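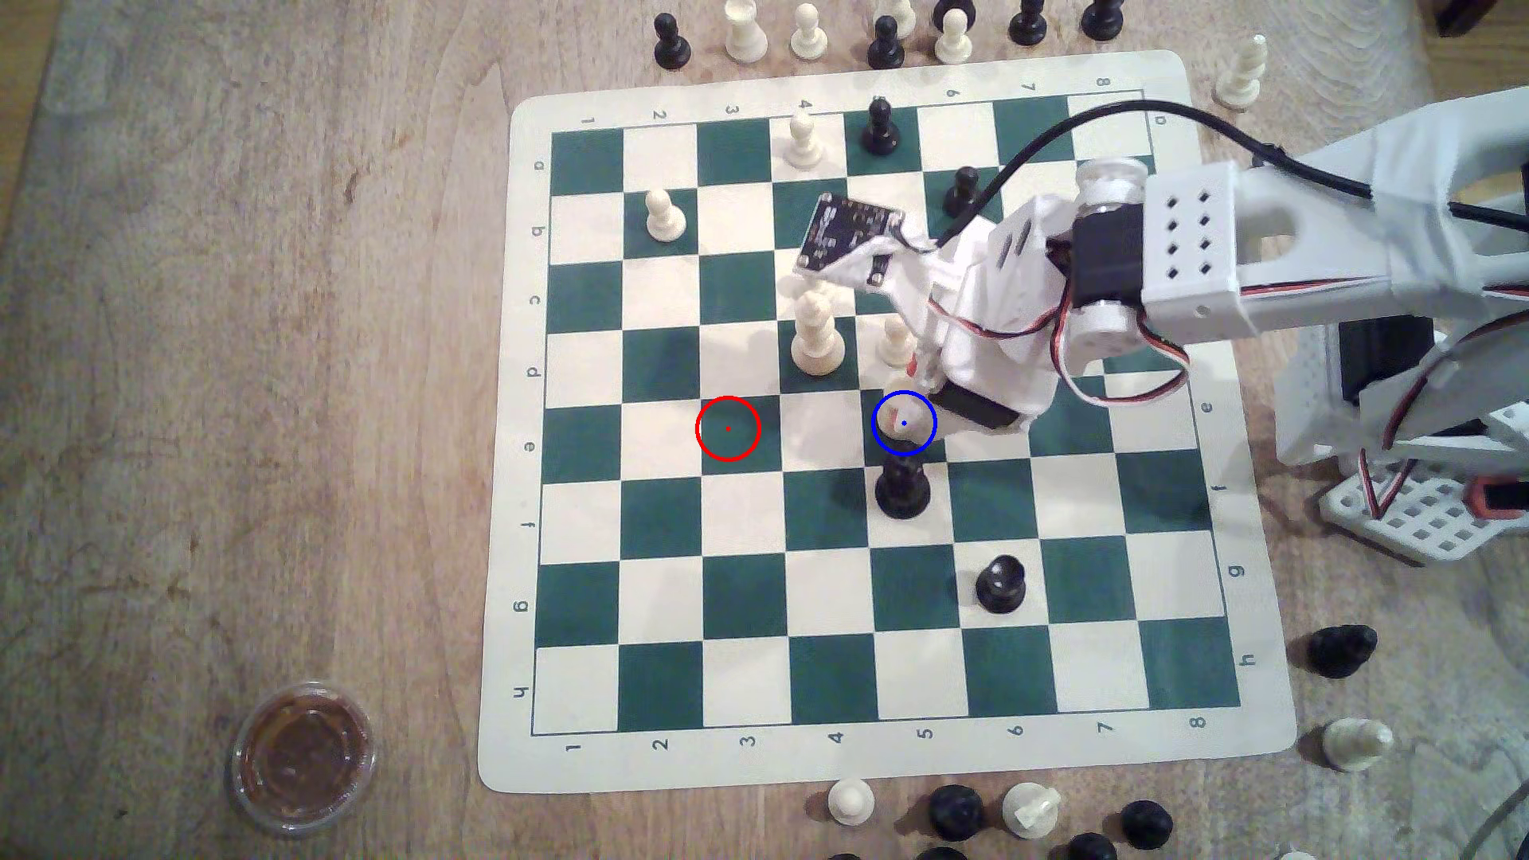
Tarea de traslado de peón con el brazo evaluado. Círculo azul: pieza que se debe tomar. Círculo rojo: casilla de destino.

Evaluación del kit de brazo Rarkmont para la recogida de demostraciones

Informe de uso elaborado por el Área de Equipamiento Docente del Instituto Pellegrini
Autor: Aníbal Quintela
Fecha: 2026-08-09

Objeto de la evaluación

El Instituto Pellegrini adquirió dos unidades del kit Rarkmont con destino al laboratorio de aprendizaje automático. El presente informe valora una de ellas en un uso concreto: la obtención de ejemplos de manipulación para entrenar una política por imitación. No se examinan aquí ni la programación por trayectorias ni el empleo del brazo en las prácticas de cinemática, que serán objeto de un documento aparte.

La tarea elegida consiste en trasladar un peón de una casilla a otra sobre un tablero de ajedrez de vinilo, con otras piezas presentes. No se juega una partida ni se respetan sus reglas. El tablero ofrece casillas de tamaño constante y coordenadas impresas en el borde, lo que permite anotar el origen y el destino de cada movimiento sin instrumentos adicionales. La orden se comunica al sistema mediante dos marcas superpuestas en la imagen, una azul sobre la pieza y otra roja sobre la casilla vacía a la que debe llegar.

Montaje

El kit se entrega desmontado. La estructura se compone de piezas blancas, varias de ellas perforadas en cuadrícula, y la articulación de la pinza se acciona con un servomotor negro de discos blancos. Las perforaciones resultan cómodas para recolocar soportes y sujetar cables con bridas. El manual describe bien la base y el primer segmento; en cambio, dedica a la pinza una sola página, con un esquema que no coincide con la última revisión de la pieza. Ghislain Lévesque, responsable técnico del laboratorio, completó el montaje en dos sesiones y tuvo que repetir el ajuste del cero de la muñeca.

El cableado merece una observación desfavorable. Los hilos de los servos discurren por el costado del brazo, a la vista, y el cable negro grueso forma un arco por encima del tablero. En determinadas posiciones tapa parcialmente una pieza en la toma cenital. Se recomienda al fabricante que incluya una guía o un canal para este cable. Entretanto, conviene fijar su recorrido antes de iniciar una serie y no modificarlo hasta que concluya.

Procedimiento de recogida

Las demostraciones se realizaron por teleoperación, con el mando que acompaña al kit. Cada episodio comienza con el brazo en reposo y termina cuando la pinza se ha abierto y retirado. El programa de registro, Veltomton, guarda la imagen, la posición de las articulaciones y las dos marcas de la tarea. Se registraron 277 episodios, repartidos entre tres operadores.

Entre un episodio y otro se cambió la disposición de las piezas. Las que no intervenían quedaban sobre la mesa, junto al tablero, en pie o tumbadas, sin orden establecido. Esta decisión fue deliberada: en un ensayo preliminar, con la mesa despejada, la política obtenida perdía precisión en cuanto aparecía un objeto fuera del tablero. También se procuró que la pieza marcada tuviera vecinas próximas en una parte de los episodios, dado que el agarre entre piezas altas es la situación en la que el operador más corrige.

De los episodios registrados se descartaron 18. Los motivos más frecuentes fueron el roce con una pieza contigua y el inicio tardío de la grabación. El descarte se hizo a mano, reproduciendo cada secuencia. Veltomton permite etiquetar un episodio como fallido durante la propia sesión, pero el botón correspondiente se encuentra junto al de guardar y provocó varias confusiones.

Valoración del equipo

La pinza cierra con suavidad y sujeta bien los peones. Con las piezas altas el comportamiento es menos regular: los dedos alcanzan la parte ancha antes de haber descendido lo suficiente y la pieza tiende a inclinarse. Por este motivo la serie principal se limitó a peones, tanto blancos como negros.

La repetibilidad es suficiente para casillas de este tamaño. Tras alrededor de 20 minutos de trabajo continuado se aprecia cierta holgura en la articulación de la muñeca, que desaparece al recalibrar. Los operadores adoptaron la costumbre de hacerlo en cada pausa. El ruido de los servos es moderado y admite la presencia de otro grupo en la misma sala.

La asistencia del distribuidor, Flendumano, fue correcta. Respondió a las consultas sobre el controlador y envió sin cargo un juego de tornillos que faltaba en una de las cajas. No facilitó, pese a haberse solicitado, el esquema actualizado de la pinza.

Limitaciones de los datos obtenidos

El conjunto procede de una única mesa y de un solo tablero, siempre con la misma orientación. No debe suponerse que la política resultante funcione con otra superficie o con un juego de piezas distinto. Está prevista una segunda serie en octubre, con iluminación variable y el tablero girado.

Dictamen

Se considera el kit Rarkmont apto para la recogida de demostraciones en el ámbito docente, con las reservas expresadas sobre el cableado y la documentación de la pinza. Se aconseja su adquisición a los departamentos que dispongan de personal técnico para el montaje. Para grupos sin ese apoyo, el área propone esperar a la revisión del manual.

Calificación: favorable con observaciones.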